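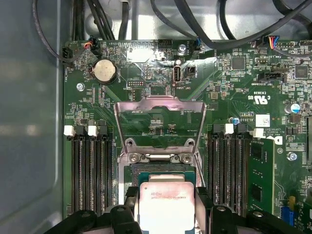 Xeon E5 above the open socket, load plate still up.

February, notebook of the support tools group, Flukdale
Written in the evening, corrections next morning in brackets

Continuing with the escalation sorter for Toltow. The task is the same as last time: customers write public replies under the company posts, and we must find the ones which need a person from the service team. Most replies need nothing. Some are jokes, some are people who want to sell something, and in between there is a man whose car charger does not work since three weeks and who has already called two times.

Data for this round: 3000 replies from the Toltow export, names removed. Lesia Stasiv and I marked 400 of them by hand, each of us alone, then we compared. We disagreed on 108. This is more than I expected and I was a little ashamed of it, but after reading them again I think the instructions were bad, not clear what is "angry" and what is "needs help". A person can be very angry and need nothing from us. Another is polite, almost sorry to disturb, and his refund is lost.

So we dropped the word "angry" from the guide. New wording:

Escalate if the writer has an open problem that only the company can solve.
Escalate if the writer mentions injury, fire, or a lawyer.
Do not escalate for opinion on prices, on the boss, on the shares.
If the writer says he already contacted support, write this in the note field.

Lesia wants a fifth rule for journalists. I agree but we don't know how to recognize them without names. Open.

Rastau (the old keyword sorter) on the same 400: it catches the lawyers very well and almost everything else badly. It sends "my car is on fire" when the person means that the music is good. It also does not send "still waiting", which is the most common sentence in the whole set. I tried to add "still waiting" to the list and then we got all the people still waiting for the new model. Removed again.

Đồng, the new one, reads the thread and not only the single reply. Better on the short answers such as "same here" or "me too, second time now". It is slow when the thread is long. I stopped one run at 16:40 because I needed the machine for the export, so I have no complete result for it and I will not write half numbers here.

[Morning: Đồng run started again with version 2 of the guide. Old labels are in the folder "first", please do not mix them.]

Other observations, no order:

— The export cuts long replies after the first line break. I found this late. Some of our disagreements may come from this, one of us opened the original thread and the other did not.
— Time stamps are in the customer's local time for some replies and in ours for the rest. For "how long did he wait" this is useless now. Asked Toltow for a clean file.
— Replies in Spanish and German were marked "no action" by Rastau, all of them. Should be a separate pile, for a person.

To do: both of us mark the 108 again with the new guide, without talking before. Ask Toltow who answers on weekends. Lesia writes the note about the line break problem and sends it before the call.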